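手持ちグリッパ 比較試験 始業点検チェックシート(コメント付き)

対象:Gullen パッド貼り指 / Besnard 標準パッド指
場所:Hundale 試験室 2番ブース
実施日:2026年1月13日(火)
版:4版(10月の版は破棄。印刷して貼ってあるやつも剥がすこと)

記号:○ 良 / △ 使用可・経過観察 / × 使用不可 / ― 対象外

コメント欄は思いついた順。清書してる時間なし。あとで直す。

1. 指・パッド(Gullen)

1-1 指の取付けねじ、ゆるみなし … ○
手で揺すってガタなし。増し締めはせず。

1-2 指先の欠け、割れ … △
左指の上面、先端の穴の下に小さい欠け。塗りだけなのか地まで行ってるのか判断つかず。爪では引っかからない。次回も同じ箇所を見る。広がってたら交換。

1-3 パッドのはがれ、浮き … ○
角を指の腹で押して確認。四隅とも浮きなし。下端の切り方が雑なのは前から。

1-4 パッド表面の目詰まり … △
細かい粒が残ってるので把持はできる。ブラシがけ一回。エアは使わない、粒が飛ぶ。

1-5 付着物 … △
右指の上面に赤茶の汚れ。アルコールで拭くかは保留。パッドの糊に回るとまずいので、やるなら綿棒で上面だけ。比較の途中で片方だけ拭くと条件が変わるから、今日はこのまま行く。

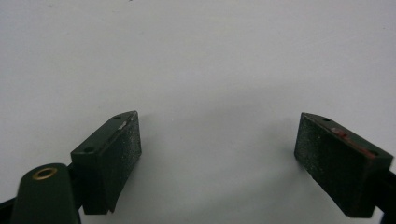 1-6 開閉の引っかかり … ○
全開・全閉を13回ずつ。途中で止まる箇所なし。戻りが少し重い気がするが、Besnardと持ち比べても差はよく分からん。ばね秤で測るのは次回。

1-7 開き幅の左右差 … ○
ノギスで確認、規定内。数値は測定シートのほうに記入ずみ。

2. 指・パッド(Besnard)

2-1 指の取付けねじ、ゆるみなし … ○

2-2 パッドのはがれ、浮き … ×→○
予備の右指で端が浮いてた。貼り直しはせず、新品の予備と取り替え。浮いたほうは赤い袋に入れて棚の下段。混ぜないように。

2-3 開閉の引っかかり … ○

2-4 パッド表面の硬化 … △
柔らかいほうが薄物には効くはずだが、箱から出して時間がたってる。開封日のラベルなし。ラベルは必ず書いてくださいと前にも書いた。

3. 本体・ケーブル

3-1 ケーブル被覆の傷 … ○
根元から全長、手でなぞって確認。

3-2 コネクタの差込み … ○
カチッというまで。右側は固いので二度押し。

3-3 ケーブルの取り回し … △
手前に逃がす。作業者の腕の下に入ると引っ張られて手首の角度が変わる。前回のデータで右だけ軌跡がぶれてたのは多分これ。クリップ止めを検討。床のケーブルは足を引っかけないよう寄せておくこと。

3-4 マーカー板の固定 … ○
左右で形が違うので付け間違いに注意。ゆるみなし。

3-5 カメラのレンズ汚れ … ○
クロスで乾拭き。小さい黒点が画に残る場合はレンズか板の汚れか切り分けること。向きを変えてみて点が動かなければレンズ側。

3-6 記録の空き容量 … ○
500GB以上あること。足りないときは前回分を移してから。消すのは移した先を確認してからにすること。

4. 作業台・周辺

4-1 白い板のがたつき、位置ずれ … ○
台の手前の縁と平行に。目測でよい。

4-2 板面の清掃 … △
薄いこすれ跡が残る。位置合わせには影響なしと判断。削り粉が出たら都度拭く。

4-3 照明のちらつき、影 … ○
天井灯のみ。補助灯は使わない(Besnardのときと条件を揃える)。

4-4 トレイの向き … ○
長辺の向きを指示書どおりに。昨日は逆に置いて2セットやり直し。 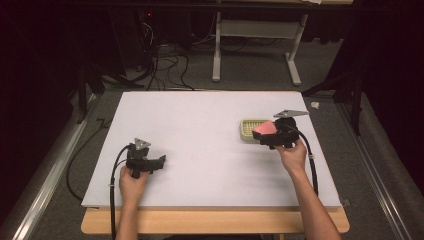
図1 4-4 トレイ上での把持。右でピンクの部品をつかみ、左は開いたまま。

4-5 対象物の数 … ○
表と照合ずみ。柔らかいのはつぶれ癖がつくので、同じ面ばかり挟まないこと。

4-6 通路、レール周りの物 … △
立入り範囲の中に物を置かない。見つけたら片付けてから始める。

5. 試し把持(各グリッパ4回ずつ)

5-1 持ち上げて三秒保持
Gullen … ○ 落下なし
Besnard … ○ 一回ずるっときたが保持

5-2 トレイへの置き
Gullen … △ 離れが悪い。パッドの粒に引っかかって、開いても部品がついてくることがある。ゆっくり開くと多少まし
Besnard … ○ 離れは素直

5-3 持ち替え(左から右)
Gullen … ○
Besnard … △ 薄い側をつかむと回る

5-4 試し把持後の指の再確認 … △
1-2、1-5とも判定は据え置き。パッドのめくれは手で触ってなし。ここは省略されがちなので必ずやる事。触るときは電源を切ってから。
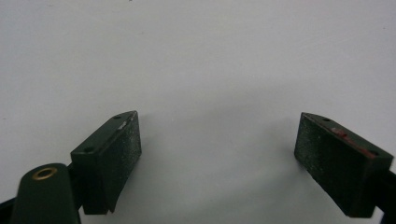

図2 5-4 指とパッド。左指上縁に欠け、右指上縁に赤い付着物。

6. 安全

6-1 非常停止の動作 … ○
押して停止、復帰まで確認。Cilthorpe製コントローラは復帰に時間がかかる。あせって連打しない。

6-2 指はさみ … ○
力は弱いが、パッドがざらついてるので皮膚をこする。パッドに素手で触れたまま開閉しない。

6-3 袖口、ひも類 … ○
腕まくり、または袖を止める。腕時計も外す。マーカー板の角が当たる。

6-4 休憩 … 要改善
握りっぱなしで親指の付け根がくる。30分で交代の予定が守れてない。タイマー置く。

7. 判定

Gullen 使用可(1-2、1-5 経過観察)
Besnard 使用可(2-4 経過観察、予備指1本交換ずみ)

持ち越し
・Gullenの離れの悪さ、粒の細かいパッドで再試験したい。在庫確認ちゅう
・Besnard開封日ラベル
・右ケーブルのクリップ
・開閉の重さ、ばね秤で両方測る
・このシート、3-5と4-2が重複ぎみなので次の版でまとめる

次回点検も同じ順番でお願いします。順番変えると前の記録と突き合わせるのが面倒なので。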